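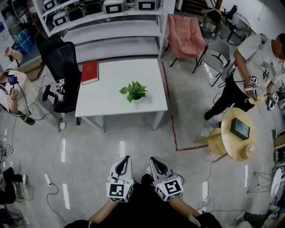
Kiros Alemneh
Process engineer, Stanby

The visit to Vorora took up most of a Wednesday in August. Our interest was in how demonstration work with hand-held grippers is staffed, as Stanby expects to start its own next year.

Operators work standing, a gripper in each hand. The housings are white, each with a marker cube attached, and the objects handled are ordinary: a potted plant and a hardcover book on a white table. Each operator is asked for 179 demonstrations a shift. Khairul Kwok, the shift lead, told us the figure had been 500 for shorter tasks and was cut after complaints of sore wrists.

Most of the 19 operators came from the packing line, where two Larko cells now do the case filling. Pay was kept at the old grade. Several said they missed the fixed pace of the line - the new job leaves more to judgement, and a poor demonstration has to be repeated.

Cables are the weak point. They run across the floor between work areas, and I would want them overhead at our site. Red floor tape is in use, but I did not see a written rule for it.

Rejected demonstrations are logged by task and not by person, at the operators' request. Kwok is to send us the log format and the break schedule.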